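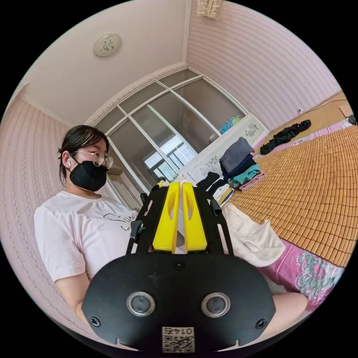

Figure 5.1 Hand-held gripper with paired yellow fingers and a printed code label on its body.

Chapter 5
Teaching by Demonstration

Valdemar Vigfúsdóttir and Attila Bakos

After studying this chapter, the student should be able to:

describe the main ways in which a person can show a task to a robot;
state what is recorded during a demonstration and what is lost;
choose between a hand-held tool, hand guiding and remote control for a given task;
plan a short session of demonstrations and judge whether the results are fit for use;
recognise the common faults of an inexperienced demonstrator.

Terms introduced in this chapter: demonstration, demonstrator, episode, hand guiding, remote control, leader arm, action, observation, reset, bimanual task.

5.1 Introduction

The earlier chapters of this book dealt with robots whose movements are written down in advance. The engineer decides where the arm must go, enters the positions, and adds rules for the cases in which something is out of place. The method has served industry well, and it remains the correct choice wherever parts arrive in the same position every time. A palletising cell or a spot-welding line gains little from the methods described below.

Household work is of another kind. A garment has no fixed shape. It may be taken from a heap, turned the wrong way out, or caught beneath another garment, and its outline changes each time it is touched. To write rules for every such case would be a very long task, and the rules would still fail on the first item that the engineer had not thought of. Most adults, on the other hand, can fold a jumper without being able to say exactly how they do it. Demonstration makes use of this ability. The person performs the task, the movements are recorded together with what the cameras saw, and a control program is then trained to produce similar movements in similar circumstances.

In this book a demonstration means one complete performance of a task by a person, recorded for the purpose of training. The person is called the demonstrator. The recording of one demonstration, from the starting position to the finished state, is called an episode.

5.2 Three ways of showing a task

The methods in common use differ chiefly in what the demonstrator holds.

In hand guiding, the demonstrator takes hold of the robot arm itself and moves it through the task. The motors are set so that the arm gives way under light pressure. The joint positions are read directly from the arm, and every movement recorded is therefore one that the arm is able to make. The drawbacks are practical. The demonstrator's own hands and body often stand between the camera and the work, heavy arms are tiring to move, and it is difficult for one person to guide two arms together.

In remote control, the demonstrator stands or sits apart from the robot and directs it through some other device. This may be a joystick, a pair of tracked handles, or a leader arm, which is a smaller copy of the working arm whose joints are followed one for one. Remote control keeps the demonstrator out of view and allows both arms to be used. It is slower than working by hand, and the demonstrator has little or no sense of touch unless the device is built to give some force back. Students who try it for the first time usually press too hard on the table.

In the third method the robot is absent. The demonstrator carries a gripper of the same pattern as the robot's own, with one or more cameras fixed to it, and carries out the task in an ordinary room. The position of the tool is worked out afterwards from the camera pictures and from any motion sensors in the body. The equipment is light enough to be taken into homes, shops and workshops, and a demonstrator with a pair of such tools can complete many episodes in the time needed for a few by remote control. Against this must be set the fact that a person's arms can reach places and turn at angles that a given robot cannot. Some episodes will have to be thrown away for this reason alone. 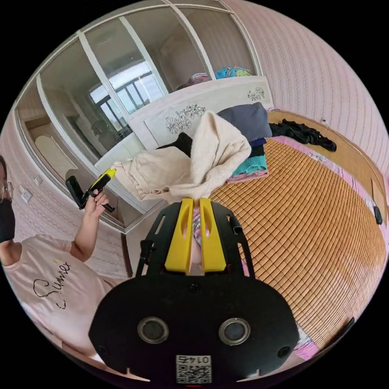
Figure 5.2 View past the fingers of one hand-held gripper, with a second held upright in the demonstrator's hand.

5.3 What is recorded

An episode contains two kinds of information. The observation is what the robot would have available to it at each moment if it were doing the work: the camera pictures, the opening of the fingers and, in some systems, the force upon them. The action is the movement made next. Training consists of finding a program that gives the right action for each observation.

The position of the camera deserves close attention. A lens mounted behind the fingers, as in Figure 5.2, keeps the fingers in the same part of every picture, so that the program need not search for them. A very wide lens bends straight edges towards the rim of the picture, and in return it takes in much of the room: in the same figure the bed, the wardrobe and the headboard can all be seen together with the tool. Fixed features of this kind help the position of the tool to be worked out. Mirrors and large panes of glass are a known source of error, and the operator should note their presence when a room is first surveyed.

Certain things are not recorded at all. The demonstrator may decide on a method before reaching for the garment, may feel through the handle that a sleeve has caught, or may listen for the click of a fastener. None of this reaches the program unless a sensor has been provided for it. A useful exercise is to watch an episode afterwards with only the recorded pictures to hand and to ask whether the next movement could have been foretold from them. Where it could not, the program is unlikely to do better.

5.4 The Amissah exercise

The practical work for this chapter follows a course of sessions at the Tenthorpe teaching laboratory, referred to here as the Amissah exercise. Students work in pairs. One acts as demonstrator while the other keeps the log, and they change places after every 4 episodes. The set task is to fold a knitted garment on a flat surface and to place it upon a stack.

In the December course, 69 episodes were submitted for marking. The assessors returned more than 5 of them because the recording had been stopped before the fingers had let go of the garment. Such an episode is of little use. The program learns from it that the task ends with the gripper closed, and a robot trained upon it may stand holding the finished article indefinitely. Students should count slowly to four after releasing the garment and only then end the recording.

The log sheet used at Tenthorpe has one line for each episode and asks for the garment, the starting position, the result and any remark. Results are entered as complete, complete with fault, or abandoned. Students are reminded that an abandoned episode must still be entered. Tidying the log by leaving out failures makes it impossible to say later which garments gave trouble.
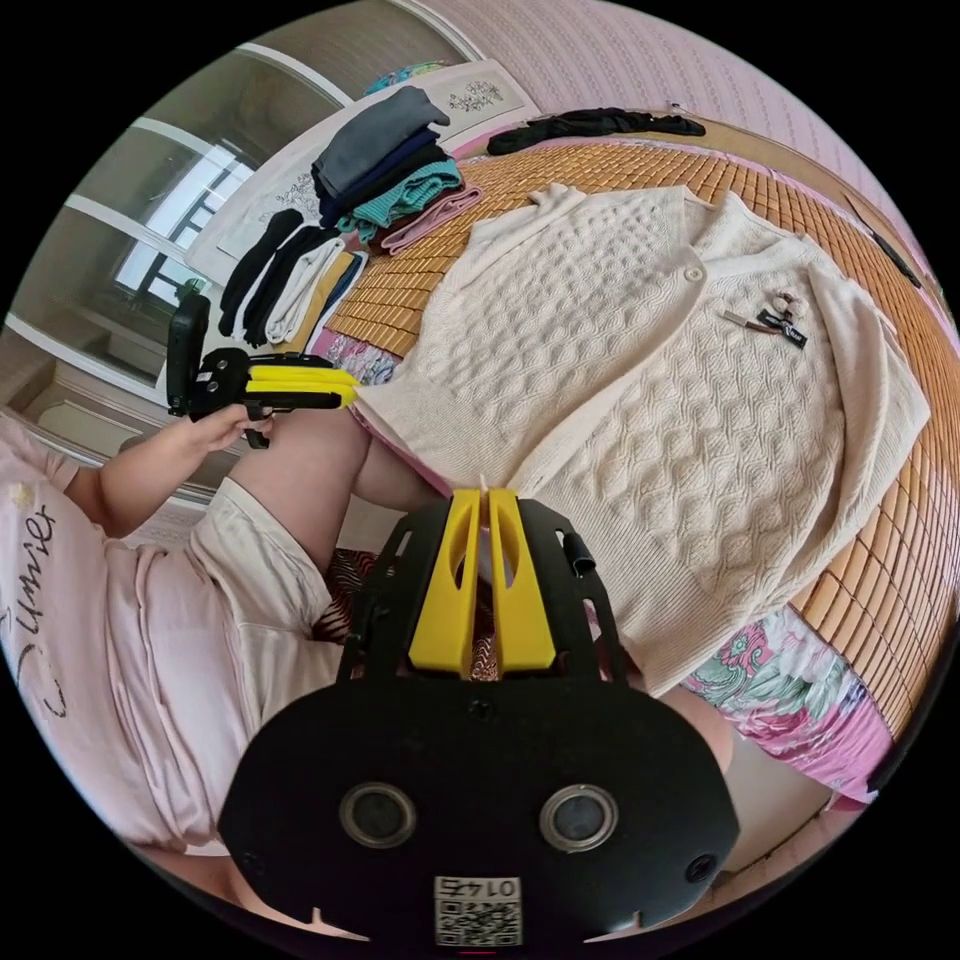

A bimanual task is one in which two grippers must act in agreement, and folding is the usual classroom example. The difficulty lies in the timing. If one gripper lifts before the other has closed, the cloth is dragged across the surface and the fold line is lost. The demonstrator should therefore bring both tools to the garment, close both, pause briefly, and then lift. The starting position matters as much as the lift. The cream cardigan on the woven mat is a suitable subject for study, having been spread flat with its long sleeves folded along the sides, and one pair of yellow fingers is at its lower left corner. Ribbed hems of this kind offer a clear edge for the camera. Small articles lying on a garment, such as the label tag on the upper right of the cardigan, should be entered in the remarks column, as they change both what the camera sees and how the knitting behaves when it is raised.

5.5 Varying the demonstrations

A set of episodes that all begin in the same way will train a program that works only from that beginning. The log keeper should see to it that the garment is turned, shifted or partly crumpled between episodes. The return of the work to a fresh starting position is called the reset, and it commonly takes longer than beginners expect. It should be included when the length of a session is planned.

Variation should be confined to the things that will vary in use. The method of folding is best kept the same throughout. If one student folds the sleeves first and the other begins from the hem, a program trained on both may settle upon a movement between the two, which folds nothing. Each pair should agree upon a method, write it at the head of the log sheet, and follow it to the end of the session.

Before proceeding to Section 5.6, students using the Flirlow or Zuvska training kits should read the safety notice supplied with the kit and complete the checks listed in Appendix B.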